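Tornent Automation
07/12/2020
Thread on looking after the Flalleria picking cell. Mixed soft goods, one arm, one metal tray. Numbered so I can find things again.

1/ The service interval on this cell is 816 hours. I do it by run hours, never by calendar. The counter read 1,355 when I took the job over, and the previous log sheet stopped in November.

2/ Power down, lock out, then check the base bolts with a torque wrench. Mark each one with paint pen. If a mark has moved at the next service, pull the bolt and look at the threads.

3/ Cables next. Run a hand along each one from the arm to the cabinet and feel for flat spots. I replaced 2 on this cell, both damaged at the connector end. The Ouali replacements are stiffer than the originals – leave a wider loop at the joint.

4/ Wipe the gripper head with a dry cloth. No solvent near the rim. Lint from plush gets in there and the fingers start closing late. If you see late closing in the log, clean first and change parameters second.

5/ Re-teach the tray corners after any work on the wrist. Jog down by hand at low speed, touch off, save. 2 passes. If the passes disagree by more than a millimeter, something is loose and you go back to step 2.

6/ Load the tray with the awkward mix for the test run. Balls roll, cloth folds over its neighbors, and a clear bottle is hard on any depth sensor. Tiger plush goes on top of the turquoise cloth, spiky green balls to the right of it. The red car sits low, partly under the cloths. Wrist parked just off the left edge of the tray before start. 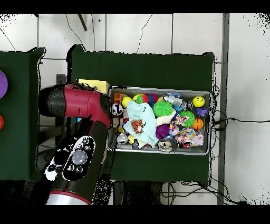

7/ Run the test at half speed. Log every missed pick with the object and the error code. Repeated misses on cloth usually mean the approach height is off. Repeated misses on balls mean the tray has shifted.

8/ Back up the program to the Sovholm share and write the run hours on the cabinet door. Old backups stay where they are – I have needed one already.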